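Faustine Royer
Setting up a snack table, a short thread. I do these for meetings and the odd family thing, and a few people asked how I lay them out.

Start with the drinks. I used to leave bottles standing in the box they came in and people would dig from one end. Now they go in a clear acrylic rack with two tiers, three in front and three behind. The back row sits higher so every label can be read.

The rack was $59 from Brennan, the restaurant supply place. I thought that was a lot for a bit of plastic. I've had it since March and used it most weeks, so I've stopped complaining.

Rack goes at the middle of the table, toward the back. Anything tall goes at the back. Anything people lean over goes in front.

Sandwiches: triangles, crusts on. I stand them up in a round wicker basket, a bit tilted, so the filling shows and people can tell what they're getting before they pick one up.

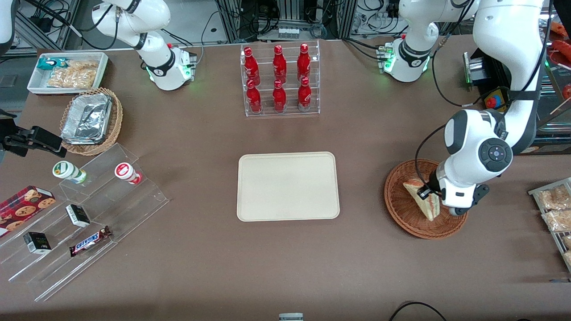

If you lay them flat they take up twice the space and the bottom ones get squashed. Upright, leaning on each other, they hold their shape. Don't pack them tight or the first one out drags its neighbour along with it.

Line the basket if the filling is wet. Egg is fine without. Tomato is not.

I keep one tray empty at the start. Mine is a plain beige one with a raised rim. It's for whatever turns up late — someone always brings a loaf or a bag of mandarins — and it saves shuffling everything else over.

Packets and crackers get their own shallow tray off to the left. Leave them in their wrappers. Crackers go soft by mid-afternoon if you tip them out, and the leftovers can go back in the cupboard.

Foil containers: stack them in an oval basket and put them out with the food. When they were in the kitchen I'd have people asking me for one all through the cleanup.

The clear stepped stand is the thing I'd skip if money's tight. It's good for small items, but it's long, it scratches, and it has to be washed by hand. Mine came secondhand from Mirard. A couple of upturned boxes under a cloth will do the same job.

Wicker: shake it out, brush it, let it air. I put one through the dishwasher once. It was not a basket after that.

Whole setup takes me 11 minutes if the sandwiches are already made. Making them is another matter and I'll do a separate thread on that.

Someone asked about numbers. I allow a sandwich and a half per person, cut into triangles, and one drink each with a few spare. For 100 people I'd run two tables with the same layout on both.

Will post the bread order next.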